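Relatório de progresso: célula de montagem Clalesum
Período: até junho

A aquisição do segundo braço robótico foi adjudicada à Tsakiris, ficando por cabimentar 1401 euros relativos a garras e suportes. 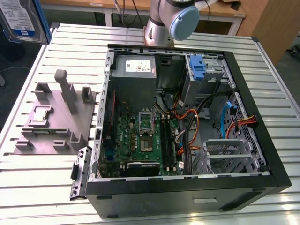
Os suportes impressos continuam a ser produzidos internamente, com um custo acumulado de 387 euros. Solicita-se a transferência de 200 euros da rubrica de deslocações para consumíveis.

A proposta de manutenção da Vondanov encontra-se em análise por Parisa Bahrami.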